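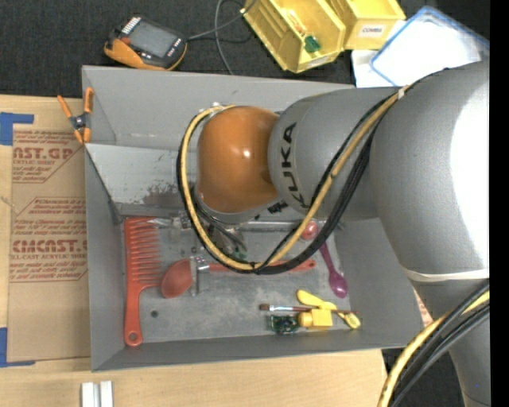 KUKA arm over a bin of mixed household goods, Clultwood.

Visit report: Clultwood returns and repack site
04/11/2022

The Clultwood site handles returned goods for several mail-order sellers. It opens to trade visitors twice a year, and the April session had been full, so this was my first time inside. My interest was in the building and the flow of cartons through it. I run a much smaller stockroom and wanted to see how a larger one deals with floor loading, dust, lighting and damaged packaging.

Access and arrival

The site is on the east side of the Drillau road, past the second weighbridge. The turning is easy to miss coming from the north. Visitor parking is separate from the truck yard, with a marked footpath between the two. Sign-in took 20 minutes, most of it spent on a safety film and the issue of toe caps. The caps are the strap-on type and do not fit well over boots with a thick sole. Bring your own safety shoes if you have them.

We were split into two groups. Mine went through the building in the same direction as the goods, from the docks to outbound. The other group went the opposite way and met us at the sorting floor, where it got crowded for a while.

Receiving

There are 6 dock doors. Each has a leveler and an inflatable seal, and the seals were in good condition apart from a patched one at the far end. Cartons are unloaded by hand onto a powered belt. Palletized returns go to a separate door and are broken down before they join the rest.

The site received 1,868 parcels on the day before our visit. Of those, 1,410 were opened and graded by the end of the late shift. The remainder stays in roll cages overnight in a painted holding area. I asked whether the carryover builds up through the week. It does, and a Saturday morning shift clears it.

Grading

Grading is done at standing benches set at right angles to the belt. The bench tops are height-adjustable with a hand crank, and each one has a rubber mat, a scale, a label printer and a lamp on a swing arm. The lamps are a neutral white. Warmer lamps were tried first and made scuffs on pale plastic hard to see, which matches my own experience.

Every item gets one of four grades: resale as new, resale as opened, parts, or scrap. The grading card is a single laminated sheet with short wording. I would have liked to take a copy home. One point on it was new to me – an item with an intact seal but a crushed outer carton is graded on the carton alone, and goes to repack without being opened.

Noise at the benches was moderate. The belt motors are mounted below the floor plates, which helps. The tape dispensers were louder than the belt.

Repack

The repack area uses plain brown cartons in a small range of sizes. These are cut on site from continuous fanfold board supplied by Mullum. The cutter is fed from a stack at the rear and makes a blank to suit the item, so the store of flat cartons is limited to the most common sizes. Changing over to a new stack of board took under three minutes while we watched.

Paper is used for void fill. The guide gave the week's output as 1,098 repacked cartons, a low week by the site's standards. Offcuts drop into a chute and are baled in the yard. The bales are stored under a canopy after a wet winter spoiled a full load.

Floor and building

This was the part I had come for. The slab is power-floated concrete with a dry-shake hardener, and the joints in the main aisles have steel edge protection. I saw very little spalling. The older section, toward the offices, has unprotected joints, and these have been repaired with a resin mortar that stands slightly proud of the surface. You can feel it when you push a cage across.

Roof lights cover a good part of the sorting floor. They have been fitted with a diffusing film to cut glare on the bench screens. Heating is by radiant panels over the benches only, and the aisles are left cold. Dust is controlled by a ride-on scrubber twice per shift and by extraction hoods at the cutter. Shelf tops I ran a finger along were cleaner than mine.

Racking is by Kong, in two heights. Load notices are fixed at the end of every run and were legible from the aisle. Two uprights had been hit and tagged for replacement, with the bays above them cleared.

Practical notes

The tour lasts two hours with no seating. Questions were welcome at every stop, although costs were not discussed. Coffee and sandwiches are served in the canteen afterward, and the canteen closes promptly at two. Bags have to be left in lockers, which take a one-dollar coin and return it.

Buses from Drillau stop at the gate hourly until late afternoon. The next open session will be in April, and booking is by email through the site office. I intend to go again and take the reverse route, to have more time at the docks and a second look at the joint repairs.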